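Astier Sulus Pole-Frame Enclosure with Tray Floor
Freestanding cover for bench and floor work, white

Product summary

The Sulus is a tent-type enclosure for jobs that need a bright, contained work area: sorting small parts, decanting, light spraying, potting and general messy work. The frame is made of tubular poles that push into plastic connectors. The fabric floor has raised edges and acts as a shallow tray, so spills and dropped parts stay inside the footprint. The unit is intended for indoor use on a level, hard surface.

Frame

Poles are white and are supplied cut to length. Each end seats 27 mm into its connector. Seat all poles by hand before the fabric goes on; a mallet will crack the connectors. Slanted poles brace the structure and must be fitted before the floor is tensioned. If the base rocks, loosen the corner joints, press the frame flat and reseat.

Floor

The floor is white fabric with a coated underside. It arrives folded and will show creases for the first few weeks, which do not affect use. Wipe with a damp cloth. Do not machine wash, and do not iron.

For wet or dusty work, lay plastic sheeting over the floor and bring it up past the raised edge. Black sheeting makes pale residue easier to see – white sheeting does the same for dark residue. Sheeting is not included. Tape is not recommended on the fabric.

Compartment tray

The Lustus tray is sold separately. It is molded in white plastic, with thin upright dividers and a rounded pocket that holds a bottle upright. The pocket accepts bottles up to 75 mm across the base. Dividers are fixed and cannot be repositioned.

White enclosure with black sheeting, then a ribbed bottle in a tray pocket. 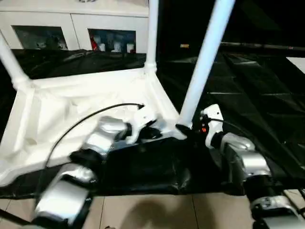
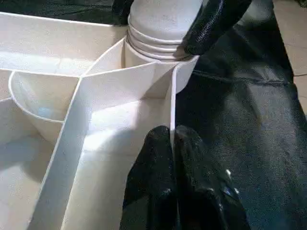
Siyabonga Coetzee writes that the fabric floor is easy enough to clean but slow to dry at the corners, and that hanging it over a rail overnight solved it. He would like the Lustus pockets a little deeper for tall bottles, which he finds top-heavy when full. For short ones he has no complaint.

Keep tall containers no more than half full when the tray is being carried. The tray should be emptied of liquids before it is lifted over the raised edge of the floor.

Specifications

Catalog number: 236
Frame: tubular poles, white, with white plastic connectors
Floor: coated fabric, white, raised edge
Pole seating depth: 27 mm
Maximum bottle base, Lustus tray: 75 mm
Spare connectors: bag of 6, sold separately

Storage

Remove the floor first, then the poles. Store the fabric dry and loosely folded, away from direct sunlight. Poles may be stored upright or flat. Do not leave weight on the connectors.

Replacement floors ship from the Kyei depot. Quote the catalog number when ordering.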